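October 9, 2022

## Waiting Times at the Bramby Clinic

Our group chose to study why people in Bramby wait so long for minor surgery. We expected a shortage of surgeons. We found a shortage of envelopes, among other things.

In July we handed out 400 surveys. Of these, 59 came back, and 6 were filled in by people who thought we were from the water company. We kept those out of the results, although their views on water pressure were strong.

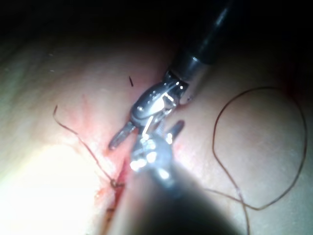 *Fig. 1. Surgical instrument with its jaws open over an incision.*

Most patients had no complaint about the operation itself. They complained about the letter. Pritden, the scheduling system, prints one for every change to an appointment, including changes that move it to the same day and time. One reply came with four of them stapled to it.

Istum, the next town over, books by phone and serves 3000 households. We called to ask how it works and were put on hold.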